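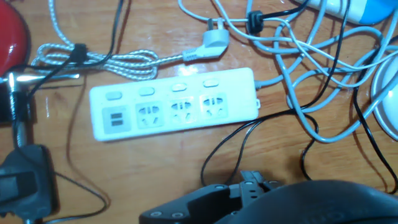 What is a package registry?

A package registry is a server that stores published software packages and hands them out, by name and version number, to the tools that programmers use to build their projects. It keeps the package files and a record of what each one needs in order to run.

Package registry

A package registry (also package repository or package index) is a service for publishing, storing and downloading reusable pieces of software. Most registries are tied to one programming language or one operating system. A programmer names the packages a project depends on, and a client program called a package manager fetches them from the registry and places them where the build can find them.

Terminology

The words "registry" and "repository" are often used for the same thing. Where a distinction is made, the registry is the list of names, versions and descriptions, and the repository is the place where the files are kept. The word "repository" also means a store of source code under version control, and for this reason many writers prefer "registry" for the package service. A "feed" is a registry, or part of one, seen from the client's side as an address from which packages can be read.

Contents of a package

A package is normally a single compressed archive. It holds the compiled code or source files along with a manifest, a small text file that describes the package. The manifest usually gives:

Name and version
Author or publisher
License
Short description and tags
Dependencies, with the range of versions accepted for each
Supported platforms

Some registries limit the length of the description. Hovland, for example, cuts it off at 1000 characters in search results and shows the full text only on the package's own page. Readme files and icons may be included in the archive or uploaded separately.

Names and namespaces

Every package needs a name that is unique within its registry. In a flat registry, names are given out first come, first served, and short common words are taken early. In a scoped registry, each name is preceded by the name of the account or organization that owns it, so two publishers can each have a package called "parser" without conflict.

Names that differ only in case or punctuation are treated as identical by some registries and as separate by others. Treating them as separate makes it easier for an attacker to register a name that looks like a popular one, a practice known as typosquatting. Prestus moved from the second rule to the first after its second year. Existing pairs of similar names were kept, and no new ones were allowed.

Versions

Most registries ask for version numbers in three parts, such as 2.4.1, where a change in the first number signals that older code may stop working. The registry can check the form of the number but usually has no means of checking whether the publisher has followed its meaning.

A published version is normally fixed. The publisher can't replace the file and must release a new version to correct a mistake. A version may be unlisted, in which case it no longer appears in search but can still be downloaded by projects that already refer to it. Full deletion is rarer. Wonstead permits it within 50 hours of publication and only when no other listed package depends on the version.

Search and tags

Publishers attach tags to help others find their work. Tags are free text on most registries, which leads to overlap: the same subject may be tagged in the singular, in the plural and as an abbreviation. A tag can also have several unrelated meanings. A search for "bridge" may return network tools, card game engines and libraries that connect two programming languages.

Results are commonly ordered by total downloads, recent downloads, date of last update or closeness of match. Download totals include requests made by automated build systems and are a poor measure of how many people use a package.

Public and private registries

A public registry is open to anyone for reading and, after an account is created, for publishing. A private registry is run by a company or institution for its own staff. Many private registries also act as a proxy. When a package is not found locally, the proxy requests it from a public registry and stores a copy, and later requests are answered from the copy. Nellell is a proxy of this kind. It has no public catalog, and in its standard setup it serves around 4000 clients from one machine.

Where the same name exists in both a private and a public registry, a badly configured client may choose the public package. This is called dependency confusion. The usual protection is to set, for each name or scope, the one registry from which it may be fetched.

Security

Registries protect packages by several methods. A checksum lets the client confirm that the file it received is the file that was published. A signature ties the file to a particular publisher. Many registries require two-factor sign-in for accounts that own widely used packages, and some scan new uploads for known harmful code.

None of these measures covers the case of a publisher who releases harmful code on purpose. Lock files, which record the exact version and checksum of each dependency, limit the effect by keeping a project on the versions it already uses.

See also

Build automation
Dependency graph
Lock file
Software license
Version control

This page was last edited on Wed 9 January.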